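Towel cell back up after gripper fault, Lumenta says cable was the culprit

Posted 7/6/26

Sulastri Lumenta has a bruise on her forearm and would like to talk about anything else. "It's small. Put that it's small." Fine, it's small.

She runs the towel folding cell at Onetti, the laundry automation outfit on Flurkinberg. The fault came on cycle 2848 of a long unattended run. Gripper was told to open. It didn't open. The arm carried on with the move anyway, lifted, dragged a towel and a plastic bin off the back of the table, and she reached in to save the bin.

"Stupid. I know it's stupid, I wrote the rule about not reaching in," she said. "You see something falling and your hand just goes."

The arm stopped when it touched her. Contact stop did its job, she says, but late for her taste, and the speed had been set to 200 millimeters a second that morning when the sheet by the cell said less. Who changed it? "Me. I was behind."

So what broke. First guess was the gripper itself, and they swapped it. Same thing 30 cycles later. Second guess, software, which ate two days. Cledwyn Llewellyn, who does the electrical side, found it with a meter and a lot of swearing: a conductor inside the gripper cable, broken where it flexed every time the wrist turned over. Fine with the arm parked, dead at one particular angle.

"You'd test it standing still and it was perfect," Llewellyn said. "I had to hold the probes and have Sulastri step the wrist a degree at a time. Took all afternoon. My knees are shot."

The bigger problem in his view is that the program never asked. It sent the open command, waited a fixed time and moved on. No check. Now it reads the finger position before every lift and faults out if the number is wrong. He counts 267 lifts since the change without a false alarm, wich he calls "a start, not a result."

Kyei, the firm that does their safety reviews, wants the contact limits lowered too. Lumenta agrees. Llewellyn sort of agrees, he thinks it will trip on heavy wet loads. They were still going back and forth on it when I left.

Speed is password locked now. Does she know the password? "No. I asked them not to tell me."

Full review with Kyei is booked for August.

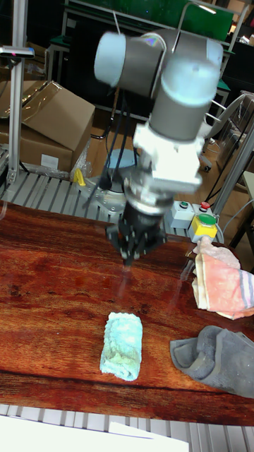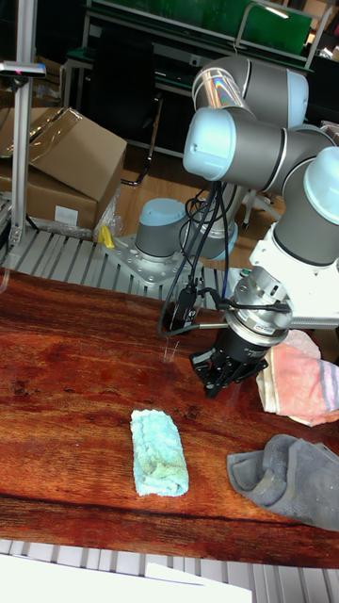
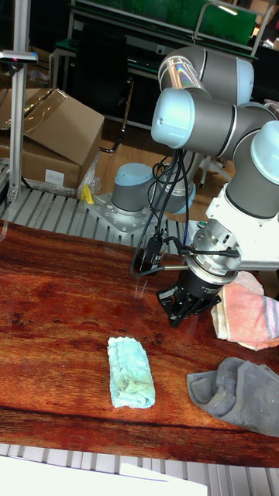 The arm over the table at Onetti, with the light blue towel folded.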